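The Year We Stopped Doing Bedtime Properly

June 11, 2025
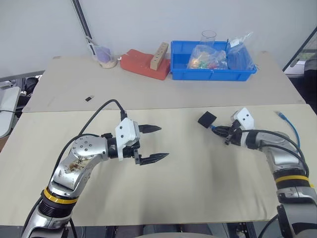
My daughter is six and my son is two, and between them they have got bedtime stretched out to something like a part-time job. I used to be quite smug about it. With my first I had the bath, the book, the song, the little lamp, door shut at seven sharp. I told other mums about it at playgroup (sorry, other mums).

Then the second one arrived and he does not care about the lamp.

Last Tuesday went like this. Bath at half six, fine. Pyjamas, fine, except he wanted the digger ones and the digger ones were on the line. I offered dinosaurs. I may as well have offered him a tax return. So he went to bed in a nappy and one of his sister's swimming tops, and she cried that it was HER swimming top, which she hasn't fitted into for a year.

Then came water. Then the other water, in the green cup. Then a discussion about whether my mum will die before or after the cat.

I lay on the floor between the two beds holding a hand on each side and thought about the washing, and my phone, and the half a block of chocolate behind the flour. I used to get so cross lying there. Properly cross, jaw clenched, doing that whisper-shout that is worse than a shout. I'd come out at nine and my husband would say "all good?" and I'd want to throw a shoe at him.

My friend Aino has three, all older than mine, and I had a big moan to her on the phone about it. She said she'd given up on everyone being asleep by a set time and just started calling it the end of the day. If they're in their rooms and nobody's bleeding, she's off duty. Her middle one read in the wardrobe with a torch for most of grade two and is apparently a perfectly normal teenager.

I don't think I could go that far – I'm too fond of my evenings – but we've loosened up. My six-year-old can have her light on and look at books as long as she stays put. The little one gets two songs, and if he wants a third he can sing it himself, which he does, loudly, mostly the word "bus". We take turns now too, so every second night I'm the one on the couch saying "all good?" and I can report it's a very nice question to be asking.

Is it working? Some nights. On Sunday they were both out by quarter to eight and I didn't know what to do with myself, so I cleaned the inside of the kettle. On Monday he was up until twenty past nine and I found him sitting on the bathroom mat telling the bath plug about his day.

We're off to my mum's for a week in July, all four of us in the one room, so whatever we've built will be rubble by the second night. She's already asked what time they go down. I said it varies.

Anyway, someone's calling out for the green cup. Back later in the week with the lunchbox post I keep promising.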